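Speaker notes: Coiling and storing short cables
Dralgate workshop series, talk 2

Slide 1 - Scope
Short USB leads only, up to 52 inches. Power cords and anything on a reel are covered in the March session. State this early, as the handout title is vague.
Define the terms: jacket, plug housing, strain relief. Most wear on a short lead is found where the cable enters the housing.

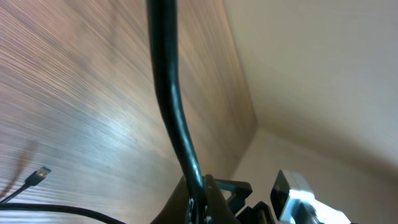

Jeferson Camargo asked at the rehearsal whether the jacket matters at all, given that the conductors fail first. Answer: it does. A stiff jacket holds its old bend and pushes the coil open. Allow a wider loop.

Slide 2 - Laying out
Clear the tabletop before starting. Lay the lead flat and let it take its own curve. Do not pull it straight by the plug. A thin black USB cable on brown wood is easy to see - on a dark bench, use a light mat.
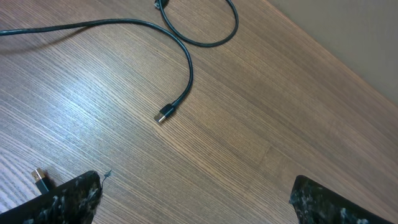 Adanech Dinsa would start from the plug end, on the grounds that the plug is the heavier part and keeps the first loop from rolling. Both methods are acceptable. Pick one per drawer and write it on the label.

Slide 3 - Coiling
Loop diameter: roughly 29 times the cable diameter. Alternate over and under loops. Leave a tail long enough to wrap twice, then tuck it.
Pause for the hand demonstration.
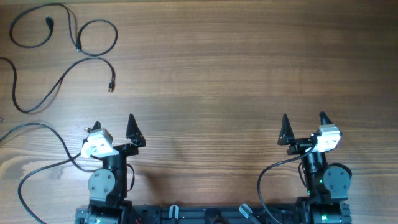

Tie loosely. The tie should slide along the coil with one finger. Lultico straps are on the supply list; plain hook-and-loop tape does the same job. No rubber bands, no wire twists.

Slide 4 - Clearing the surface
Coiled leads go to the drawer, plugs facing the front. Wipe the wood along the grain with a dry cloth.

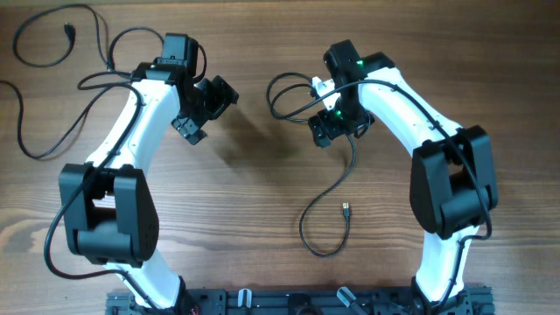
Slide 5 - Drawer layout
One connector type per bin. Coils stand on edge, labels up. Retire any lead with a cracked housing or a loose plug.
Questions, then hand out the tape.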